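Wullovico is the practice set recorded by the after-school robotics club at Clindley. It holds 887 short episodes made with a hand-held gripper on a white table, plus the notes and scripts we used to sort them. Club members did the recording in March and the labelling after that. Dzifa Zakaria looks after the files and is the person to ask if something is missing.

We made it to train a small grasping model for the Cindville schools' challenge. It is good enough for that. We would not use it for much else without adding more objects and more backgrounds.

## Layout

- `episodes/` has one folder per episode, numbered from 0001
- `labels.csv` has the category, who recorded it and a free text note
- `tools/` has the trimming script and the label checker
- `fang/` has the settings for Fang, the gripper

Each episode folder contains a video, a file of finger widths and a small text file with the start and stop frames. Video runs at 20 frames per second. If the widths file is one line shorter than the video, drop the last frame. We know about it and have not fixed the cause.

## Fang

Fang has two dark fingers that open and close together. Finger width is stored in millimetres, with zero meaning fully closed. Check the zero at the start of every session and write it in the log, even if it has not changed. 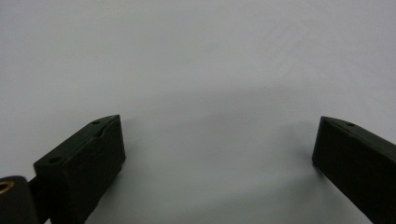 *`blank`: fingers open over the plain surface, nothing between them.*

Blank episodes are kept on purpose. Our first model tried to close on shadows, so we added more footage with nothing to pick up. Please don't delete them when you tidy your folder. They are short, usually 5 seconds or so after trimming.

## Clear objects

The clear things gave us the most trouble. Edges and reflections look alike in a single frame, and two people labelling the same episode often put the contact point in different places. For these, mark contact from the widths file first and then look at the video.

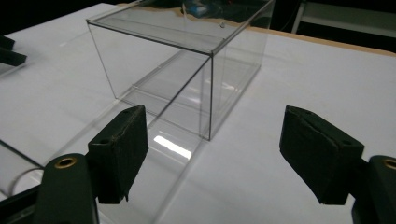 *`clear`: acrylic box on the white tabletop, fingers open, no contact.*

If more than one clear object is in view, label only the one the episode is about and put the other in the note. Leave background clutter out of the label altogether. The checker will reject any category it doesn't know, so spelling matters.

There are 13 episodes where the two labellers never agreed. They are marked `disputed` and the training script skips them.

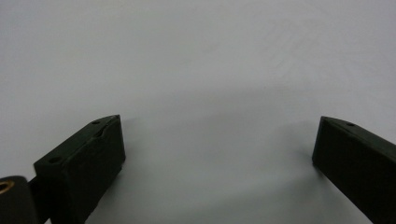

### Category: `blank`, uneven surface

Use this when nothing is being held and the surface has shading or faint marks that a model might take for an object. A soft grey shadow between the fingers is enough to count. Set `target` to `none` and leave the contact frame empty. Don't put a zero, as the loader reads that as contact on the first frame.

## Known problems

- Nearly everything was recorded over the same pale surface.
- Right-handed members did most of the recording.
- Some early notes use `empty` where we now write `blank`. The loader accepts both.

## Adding episodes

Run `tools/check.py` on your folder before you copy it across. New episodes go at the end of the numbering, and old numbers are not reused.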